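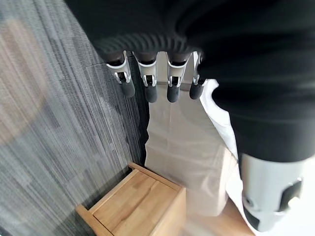 Why study the making of a bed at all? It is among the most frequently repeated household tasks, and the order in which it is carried out affects both the time taken and the strain on the back.

3. Bedroom setting and procedure

3.1 Preparation of the bedding

The bedroom work formed part of the Stemia study of routine housework, conducted in furnished homes in the Grarau district during September. Households were asked to leave their own bedding in use, as earlier trials by Lazaridis and Tanoli had relied on new sets and had recorded shorter times than most residents would recognise. Each session was limited to 19 minutes. Pillows were dealt with first and the duvet last - an order retained from the Jorari protocol so that the two sets of results could be compared.

A pillow was treated as a separate item from the moment it left the bed until it was put back against the headboard.
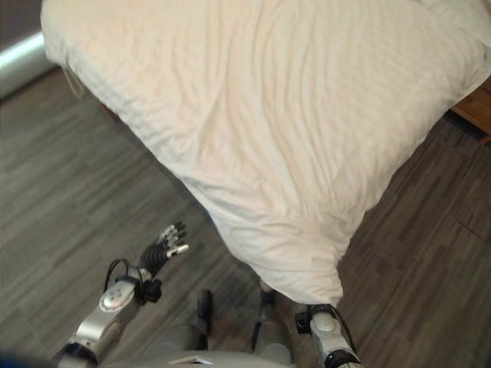
Handling between those two points was divided into lifting, shaking out and placing. Thick pillows were the most difficult to classify, as their filling shifts towards the lower end when they are held by one edge and the shape must often be corrected after placing. Where a pillow was put down and picked up again within 5 seconds, Buthelezi and Kontogiannis recorded a single handling. Longer pauses were entered as two.

3.2 Condition of the bed and surrounding furniture

The duvet was assessed on the top surface, at the sides and at the foot. Folds were noted but did not in themselves count as a fault, and a duvet hanging over the side was accepted if it did not reach the floor. Bed skirts were left in place throughout - removing them would have required the mattress to be raised. The position of small furniture was also recorded, given that a nightstand close to the headboard restricts access to the pillows from that side.

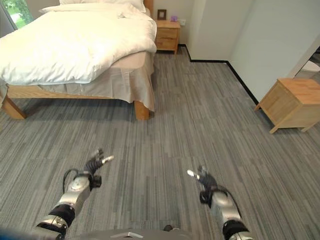 Figure 3. Bed with white duvet and beige pleated skirt; wooden nightstand beyond the head of the bed.

Access was scored separately for the two long sides and for the foot. Scores were agreed by both assessors before the next room was entered, and disagreements were referred to Koutsoukos.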